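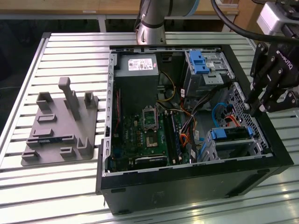

**Prüfrundgang Haus Julitz, 29. Juni 2022**
Gegangen und getippt von mir, Bernadette Daly hat den Schlüsselbund getragen und mitgelesen. Haken heißt in Ordnung, leeres Kästchen heißt: da muss noch jemand ran.

## Flure und Treppen

- [x] Fluchtweg Erdgeschoss frei
- [ ] Fluchtweg Obergeschoss frei

Oben stehen wieder drei Kartons Druckerpapier direkt vor der Tür zum Treppenhaus. Ich hab sie zur Seite geschoben, aber das ist ja keine Lösung, beim letzten Rundgang standen sie genauso da! Bitte ins Lager, da ist Platz.

- [x] Handläufe fest
- [ ] Beleuchtung Kellertreppe

Die untere Röhre flackert. Man gewöhnt sich dran, klar, aber wenn man mit einer Kiste im Arm runtergeht, ist das schon unangenehm. Ersatzröhre liegt bei mir im Büro, es fehlt nur jemand mit Leiter (und mit besseren Knien als meinen).

## Feuerlöscher und Melder

- [x] Prüfplaketten lesbar
- [x] Rauchmelder per Testknopf ausgelöst
- [ ] Löscher in der Teeküche an seinem Haken

Der Löscher in der Teeküche hält gerade die Tür auf. Ich mag den Durchzug ja auch, trotzdem gehört er an die Wand. Einen Türkeil hab ich bestellt, Fabrikat Prumell, soll in den nächsten Tagen kommen.

## Strom und Geräte

- [x] Fehlerstromschalter getestet, alle lösen aus
- [ ] Steckdosenleisten nicht hintereinander gesteckt
- [x] Geräte mit offenem Gehäuse nur ohne Netzkabel

Zum ersten offenen Punkt: Raum 6, hinter dem Schreibtisch am Fenster. Leiste an Leiste, und am Ende hängt ein Heizlüfter mit 3000 Watt. Den hab ich gleich ausgesteckt und mitgenommen, wer ihn vermisst, soll sich melden. Dann reden wir mal in Ruhe, Kaffee gibt's auch.

Beim Arbeiten an Rechnern bitte weiter so halten wie ausgemacht: Netzkabel raus, bevor die Seitenwand runterkommt, und das Netzteil selbst bleibt zu. Auch wenn der Lüfter rattert. Im Netzteil kann noch Spannung stecken, wenn der Stecker längst gezogen ist. 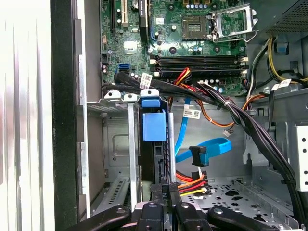 *Blick aufs Mainboard: CPU-Sockel leer und offen, Speicherbänke nicht bestückt.*

- [x] Altbatterien in der Sammelbox, Pole abgeklebt
- [ ] Verlängerung auf der Kabeltrommel ganz abgerollt

Die Trommel von Plorkex im Hof war halb aufgewickelt und in Betrieb. Ganz abrollen, wirklich immer, auch für die kurze Strecke bis zum Rasenmäher.

## Werkraum

- [x] Boden ohne Stolperstellen
- [x] Verbandkasten vollständig und nicht abgelaufen
- [ ] Schutzbrillen am Brett

Am Brett sollten sieben Brillen hängen, und da klaffen Lücken. Schaut bitte mal in eure Taschen und Schubladen, ich hab selber eine im Auto gefunden, peinlich.

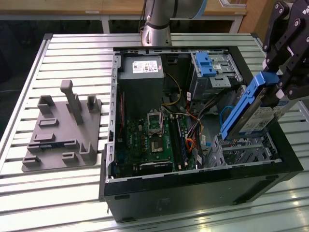 *Tower liegend, Seitenwand ab, Netzteil mit Typenschild.*

- [x] Scharfe Blechkanten: Handschuhe liegen bereit
- [ ] Reiniger im Originalgebinde

Im Schrank steht eine Sprudelflasche mit irgendwas Blauem drin, ohne Etikett. Bernadette tippt auf Glasreiniger, ich wollte nicht dran riechen. Kommt zum Schadstoffmobil. Und bitte, bitte nichts mehr in Getränkeflaschen umfüllen.

## Noch offen

- Druckerpapier umräumen (Chang, ist abgesprochen)
- Röhre Kellertreppe tauschen
- Haken Teeküche nachziehen, der wackelt nämlich auch
- Brillen einsammeln, notfalls nachbestellen
- Zweite Wandsteckdose für Raum 6 beim Elektriker anfragen

Nächster Rundgang im August. Wer mitlaufen will, sagt mir Bescheid, zu dritt geht's schneller.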